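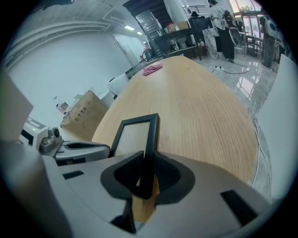

Bring back the slow bus

Home Opinion Letters Archive

Nasrin Pakzad

They cut the 17 in November. Quicker route now, straight down the bypass to Clanside, saves three minutes. Three! And for that we lose every stop through Grirholm.

I liked the slow bus. Went past the school, the chemist, the bad bakery. You heard things. Who'd moved, who was poorly. My mum got her shopping home without a taxi.
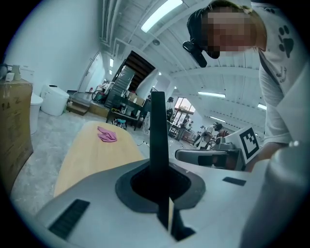

And the drivers waited for you, if they saw you runing. Try that on the bypass. Yes, I know, fuel costs, timetables. Fine. But a bus is for the people on it, not the clock at the depot. Run it twice a day even. Tuesdays and market day. Somebody at the council must of caught it once.

Contact us | © Clanside Opinion | Back to top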